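Talking beans with the keeper of the Mai seed library
2024-05-10

The first thing she asks is whether I grow anything. I admit to one pot of basil, and she's delighted. "Basil is great! Let one stem flower this year and you'll have seed until you're old."

She has run Mai, the seed library in Dalar, from its beginning, and she asked me to leave her name out because the library belongs to the people who bring seed back. The collection now stands at 1,121 varieties, and more than half of those are beans. Why beans? "They're pretty, they're easy, and they keep themselves to themselves," she says. "A bean flower mostly pollinates itself before it even opens. So if you plant a good one, you usually get the same good one back. With squash you plant a lovely thing and your neighbor's pumpkin has been visiting, and you get something you could use as a doorstop."

It started with a single bean, a brown and cream climber known locally as the Vurnau, after the valley where people have grown it up their corn for as long as anyone there can remember. Her grandmother cooked it with onions and a little vinegar. When she went looking for seed as an adult, she couldn't find it in a single catalog. She asked at church suppers, she put a card up at the feed store, and after two summers a man handed her an envelope with 60 beans in it. He had found them in a coat.

"They were old. Really old. I soaked them and I worried over them, and a handful came up," she says. "I'd never been so happy to see a leaf in my life."
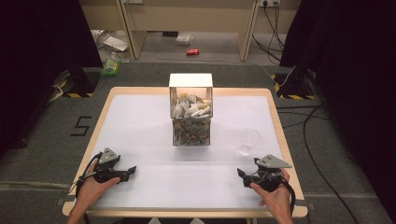

A clear container with a white top, in the middle of the table.

I wanted to know how borrowing works when the thing you borrow goes into the ground. You take a packet in spring, she explains, grow it, eat most of it if you like, and leave the best few plants alone until the pods are dry and rattle. Then you bring back some seed in the fall. September is the busy month. People turn up with paper bags, pillowcases, and once a boot, and they all want to tell her what the weather did.

Does everyone return seed? "Oh, no. Deer happen. Toddlers happen. I never chase anybody," she says. Last season the library handed out 1,763 packets, and she figures that even a packet that never comes back has put someone outside with dirt on their knees. She'd much rather have the seed out there than sitting safe in a drawer.

She is stricter about labels. A packet has to say what it is, what year it was grown, and where. If a grower isn't sure of the name, she wants that written down too. One of her favorites in the whole collection spent years in a box marked "probably the purple one." It's now called Gisex, after the farm it came from – a short, tough bush bean that doesn't mind cold soil and turns a deep inky color as the pods fill out. The color goes green in the pot, to the great disappointment of children.
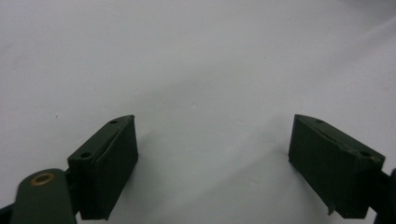

For anyone saving beans for the first time, her advice is refreshingly simple. Pick the plants you want to save from early, and tie a piece of yarn around them so that the rest of the household leaves them be. Don't save from the weak ones out of pity ("I know, I know, I do it too"). If rain is coming and the pods are nearly there, pull the whole plant and hang it upside down in a shed. Shell them when they're crisp, then give them another couple of weeks indoors in an open bowl. Bite one. If your tooth leaves a dent, they need longer.

After that comes the freezer, for a few days, to deal with weevils. She learned this the hard way with a jar of limas that, in her words, "got up and walked." Let the jar come back to room temperature before you open the lid, or the seed will pick up damp from the air.

Her own garden is 800 square feet, on a slope, and she says she could fill it five times over. This year she's trying the old Vurnau way again, with the beans climbing the corn and squash wandering about underneath. The last time she tried, the beans outgrew the corn and pulled the whole thing down in a storm. She plans to put the corn in three weeks ahead this time.

Before I go she folds me a packet from a square of paper, which takes her all of five seconds, and tips in a dozen Gisex beans. I tell her I only have a balcony. "South-facing?" she asks. It is. "Then get a deep pot, and don't plant them until the nights are warm. And write the year on it!"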